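Let Them Kick It

I have been going to amateur rugby for most of my adult life, first as a slow prop and then as the guy on the bank with the folding chair, and I've finally lost patience with something. Our league wants to get rid of kicks at goal in second-team games. Tries only, five points each, no conversions, no penalty goals. It goes to a vote in February and I'm hoping enough clubs come to their senses before then.

I understand where it's coming from. Nasrin Alipour, who wrote the proposal, has refereed more of these games than I've watched, and she makes a decent case. Kicking takes time. A conversion at our level can eat two minutes by the time somebody has found the tee, lost the tee, and walked back to the sideline for a drink. Second-team games kick off early and the first team needs the field after. If you're behind schedule, the kicks are the obvious thing to cut. I get all that!

But have you watched one of these games lately? I was at Dultivetti against Sinellow a few weeks back, in rain that came in sideways off the parking lot, and the best part of the whole afternoon was a penalty. Sinellow were down by two with almost nothing left on the clock. Their kicker was Esmaeil Heydari, a big quiet flanker who'd only taken the job that morning when the regular fly-half had to work. Everybody along the rope stopped talking. Even the kids quit throwing mud. He missed, by the way, and it wasn't close, and his own team mobbed him anyway. I have thought about that kick more than any try I saw this season.

Take the kicks out and you also change what a penalty means. If a team can't go for three, the defense can be as sneaky as it likes inside its own half. Lie on the ball, creep up offside, pull the maul down. What's the worst that happens? A lineout, and at second-team level a lineout is a coin toss with extra shouting. The referee can reach for a yellow card, sure, but most refs at this level hate sending a guy off for ten minutes when his side only turned up with fourteen in the first place. Three points is a nice, clean punishment that everybody understands.

Then there's the question of who learns to kick. First-team kickers come from somewhere, and around here they come from the seconds. You can practice on an empty field all summer (I did, and I was still terrible), but it's nothing like lining one up with tired legs and an opposing winger charging out at you. Mazandarani have had the best boot in the league for four seasons running, and he spent two full years with the second team learning his trade. Under the new rule he'd have spent those two years tackling people.
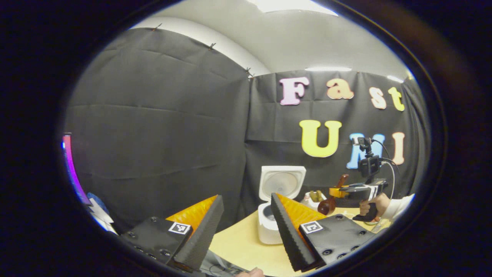
Orange pads on the gripper, gray fabric behind.

If time is the real problem, fix the time. Put a clock on conversions and have the ref enforce it. Make the home side keep a tee at each end. Allow drop kicks for conversions, like they do in sevens, and watch how fast people get on with it. Kitatine tried the drop-kick idea in their preseason games and finished early both times, and their front row begged for a turn, which I would pay good money to see again.

I said most of this to Nasrin in the clubhouse and she told me, very politely, that I should put it in writing and send it to the clubs. So I have. If yours hasn't decided how it's voting, please ask the second-team players before anybody raises a hand. Ask the props too. We always wanted a go at it.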